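Skemwood opens its doors on Saturday with a table range built for real kitchens

FOR IMMEDIATE RELEASE

Hi, I'm Gordon Arsenault, and I make tables. If you've bought one of our Hurnis benches at the market over the years, you've probably had me carry it out to your car (and then help you find the strap you were sure was in the boot). I'm very pleased to say that Skemwood finally has a showroom, and that we're opening it this Saturday at 11 in the morning with a brand new range called Iturra.

I've been wanting to do a pale table for ages. Our older Gredetti line is dark and handsome and I still eat my own breakfast at one, but it shows every crumb and every bit of flour, and customers with small kitchens kept telling me it made the room feel like a cave. Fair enough! So I spent most of the winter at the back of the workshop with sample boards leaned up against the wall, looking at them in the morning, looking at them at tea time, and changing my mind a lot.

Iturra comes in 3 sizes. The smallest is meant for a flat or a breakfast nook, the middle one is the everyday family table, and the big one is for people whose relatives turn up without ringing first. All of them share the same light top, the same rounded corners and the same favourite colour of mine, a soft cream that sits nicely with just about any chair you already own. We'll have 13 tables set up on the floor for the opening, so please sit at them, lean on them, bring your homework or your knitting. I'd much sooner you spent half an hour at one before you decided.

The top is the part I fussed over most. I wanted grain you could follow with your finger from one side to the other, fine and straight, with enough change in tone that it didn't look flat under the kitchen lights.
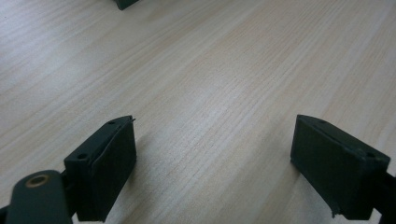
The light wood-grain tabletop, with fine lines running through beige and cream.

The first 50 people to order an Iturra table on the day will get a matching serving board, and I'll be wrapping those myself, so apologies in advance for the tape. Tea and Anzac biscuits will be on from opening until they run out. Kids are welcome, and so are dogs with decent manners.

Media are welcome to drop in from 10 am for a quiet look before the doors open. Ask for Gordon at the front counter.

ENDS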